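Talks > Workspace > Speaker notes

We use cookies to remember your settings. Accept / Manage

The White Table: how we chose a work surface and how we keep it clear
Speaker notes, Kestwood open evening, 22nd June
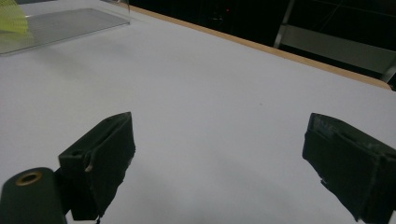

Slide 1. White tabletop with a matte surface, clear panel and yellow-green mesh at the left.

Wait until people have sat down. Leave the slide on for the first part.

Good evening and thank you for coming. My talk is on a simple subject, a table. I work with tables every day and I have made several mistakes with them, so I hope some of my experience will be useful to you.

Let me start with the color. When we moved into the Kestwood rooms we had brown tables from the old office. Small parts disappeared on them. A dark screw on a dark table is very hard to find, and we lost much time in looking. White was my first wish for the new ones.

(Point to the middle of the table.)

Please look at how the light falls on it. It is flat and matte. We first tried a glossy top from Folero. It was a good table and well made, but the ceiling lamps were shining back into our eyes the whole afternoon. After 3 weeks we gave it to the reception, where it looks very nice.

Next slide: prices. Do not read all the rows.

The Desine top was 126 for each piece, before delivery. The Schnyder top was cheaper by a small amount, but the delivery time was 90 days and we could not wait so long. We ordered two from Desine in January. If somebody asks about the legs, say that they were bought separately.

Now the part which I find more difficult: keeping the surface clear.

Our rule is that the middle of the table belongs to the work of the moment. Things which are waiting go to the side. On the first slide you saw the clear panel in the corner and the yellow-green mesh next to it. For me this is a good arrangement. There is still a wide piece of white in the middle, and you can put your hands down without moving anything first.

A warning about clear panels. They are easy to forget when they lie on a white surface. I have put a cup on the edge of one, and the cup did not stay. Look for the gray line of the edge before you put something down.

(Pause. Drink water.)

Cleaning. A soft cloth and warm water with a little soap. Wipe in one direction and then dry it. Please do not use the rough side of a sponge, it makes shiny spots on a matte top and they do not go away. Pencil marks come off with a normal eraser. For ink I have no good answer yet, maybe one of you has.

Next slide: the evening routine. It takes us two minutes. Tools go back to the drawer, papers to the tray, then the cloth. The person who leaves last does it.

Questions. If there is time, show the two sample pieces and let people touch them. Ask for them back at the end.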